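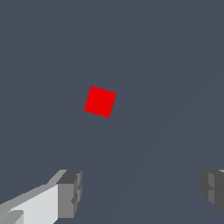 A red cube on dark grey, seen from above.

Garkano 8 review: a small box with plenty of memory and a slow drive

By Sekar Manurung
Feb 16, 2020

The Garkano 8 is a compact games console made by Nollska, sold with one controller, a power lead and a short HDMI cable. It sits between the cheap retro boxes that run old titles from a menu and the full-size machines that cost twice as much. The number in the name refers to the memory, which is 8GB, shared between the processor and the graphics chip. Nollska reserves part of that for the system software and doesn't publish the split.

I have had a retail unit since October, running the launch firmware for the first few weeks and the current version after that. Everything below refers to the current version unless stated.

Hardware

The case is matt plastic with a vented base and rubber feet. It can stand upright in the supplied bracket or lie flat. Upright is the better choice, as the base vents have very little clearance when the console is lying on carpet or a cloth. The bracket attaches with a single screw that needs a coin or a wide flat screwdriver.

Ports are HDMI, wired network, two USB on the front and one USB on the rear. There is no optical audio output. Owners of older amplifiers will need to take sound from the television, and on my set that added a slight delay which the console's audio offset setting could correct. The setting is under Display, not Sound.

The processor has four cores, all available to games. Background downloads share the same cores, and on the launch firmware this caused short stutters whenever an update was being unpacked. The current firmware holds the unpacking stage until the game is suspended. Downloads take longer to become playable as a result, but the stutter has gone.

Storage is a 1000GB mechanical drive. It is user-replaceable behind a panel on the left side, and Nollska's warranty terms allow the swap as long as the inner seal is left alone. I would plan on doing it. The supplied drive is the weakest part of the machine.

Loading

Large open-world games take long enough to load that you will look at your phone. Smaller titles are fine. Resuming a suspended game is quick, because the state is kept in memory while the console sleeps, but only one game can be held this way. Starting a second one closes the first with a warning that is easy to skip past. I lost an unsaved race that way on the second evening.

With a basic solid-state drive from Kwiatkowski fitted, the worst loading times fell to something I no longer noticed, and the system menu stopped pausing when scrolling through the library. The copy process is handled by a tool in the settings and needs an external enclosure for the new drive. The tool gives no progress figure, just a moving bar that resets several times. Leave it alone until it asks for a restart.

Graphics

Output is 1080p at up to 60 frames per second. There is a 4K setting, but it scales the finished picture and does nothing for detail. On my television the set's own scaler did a slightly cleaner job, so I left the console at 1080p.

Most games I tried held a steady rate. Two did not. Torkeck, the arena shooter included as a download code in the box, drops frames when several explosions overlap, and its split-screen mode runs at half rate throughout. The other was a farming game with long view distances, where the trees appear late and in clumps. Both have had patches since launch, and neither patch has helped much.

Edge smoothing is left to each developer. Where it has been left out, stair-stepping is plain on diagonal lines, most of all on simple shapes against flat backgrounds. Nollska could offer a system-level option and so far has not.

Controller

The sticks are good. They have a firm centre and no noticeable dead zone in the calibration screen. The triggers have a long travel, which suits driving games and does not suit shooters. There is no switch to shorten it.

The directional pad is a single disc. Diagonals register too readily, and in a fighting game this meant jumping forward when I wanted to walk. Anyone buying the console for that kind of game should budget for a separate pad or stick. Wired controllers from other makers mostly work if they follow the usual USB standard; wireless ones do not.

Battery life is acceptable. The controller charges over USB from the console, including during sleep if the option is turned on. It is off by default.

System software

The home screen has a row for recent games, a row for the library and a row for the shop. The shop row cannot be removed. It can be moved to the bottom, after which it is easily ignored.

The friends list, messages and voice chat all work as expected. Voice chat uses the headset socket on the controller and quality is clear, with a faint hiss on my unit when nobody is speaking. Screenshots are saved with one button. Video capture keeps a short rolling buffer and writes to the internal drive, and on the mechanical drive I could see the occasional hitch at the moment of saving. With the replacement drive I could not.

Parental controls are thorough. Limits can be set by age rating, by time of day and by total play time for each account, and they are protected by a separate code from the main login.

Noise and heat

The fan is quiet in menus and during video playback. In demanding games it rises to a steady mid-pitched whirr that I could hear from the sofa at low volume. Standing the console upright helps. The casing gets warm at the top but never to the point where I would worry about it, and there were no thermal shutdowns.

Verdict

The Garkano 8 has enough memory for what it sets out to do, and the resume feature is the best thing about it. The drive holds it back badly and the directional pad is poor. If you are comfortable removing one panel and running the copy tool, the console with a replacement drive is a good purchase at its current price. As supplied, I would wait for a revision with faster storage.

Score: 86 with the drive replaced. I would take a good deal off for the standard model.

Good: memory, suspend and resume, analogue sticks, parental controls
Bad: supplied drive, directional pad, no optical audio, fan noise under load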